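Zurnen 吹风机使用两个月的感想

我的头发又细又多，以前每次洗完头都要吹很长时间。去理发店的时候，店员用的是 Nusteck 的专业吹风机，吹得很快，可是价格对我来说太高了。后来我在网上看到 Zurnen 的家用款，价格是620元，就下决心买了一个。

先说重量。刚拿到手的时候，我觉得它比我以前的吹风机重一点。吹到后脑的部分，手臂会有点累。如果您的力气比较小，建议先去店里拿一拿再决定。

风力我很满意。它有两档风速，我平时只用低的那一档，已经足够。高的那一档声音比较大，晚上我不太敢开，怕打扰邻居。温度的调节也很清楚，按钮在把手的里面一侧，拇指正好能按到。只是冷风的按钮需要一直按着，松手就变回热风，这一点我觉得不太方便。 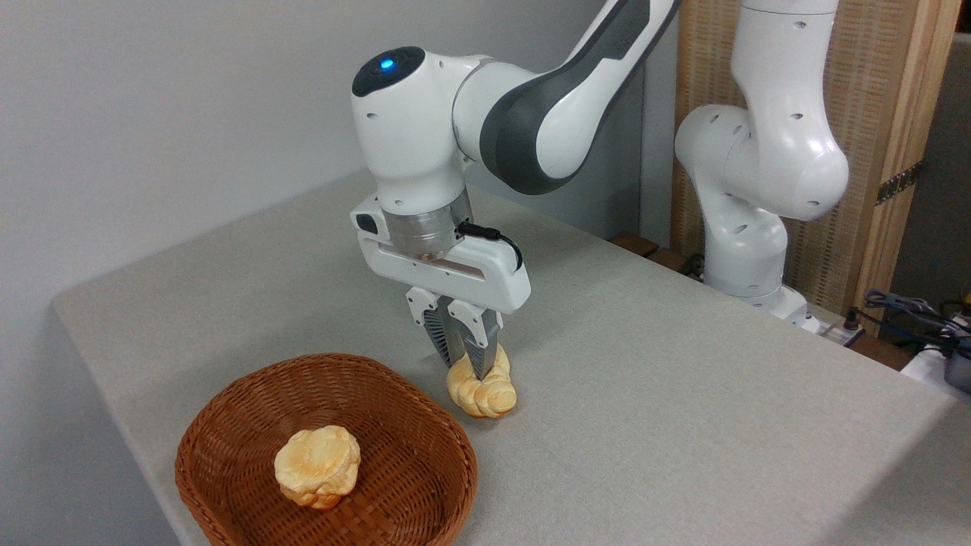

篮子里的圆面包和夹爪中的辫子面包

附送的风嘴有2个，一个窄的，一个宽的。窄的适合吹刘海，宽的适合吹直长发。装上去的时候要听到“咔”的一声，不然吹到一半会掉下来，我就掉过两次。另外，说明书的中文写得有点难懂，我是对照着图才看明白怎么拆后面的滤网。

关于头发的效果，我不能说得太肯定。我同时也换了 Irnance 的护发素，所以头发变得顺滑，可能是吹风机的原因，也可能是护发素的原因。静电比以前少了，这个我能感觉到。

电线对我家的浴室来说稍微短一些，我现在是站在门口吹头发。折叠以后可以放进抽屉，但是旅行的时候带着还是太大，所以出门我仍然用旧的小吹风机。

总的来说，我对这个价格可以接受。头发短的朋友也许没有必要买这么贵的，头发长而且每天洗头的人可以考虑。滤网请记得常常清理，我是每个星期用旧牙刷刷一次。

2019年1月5日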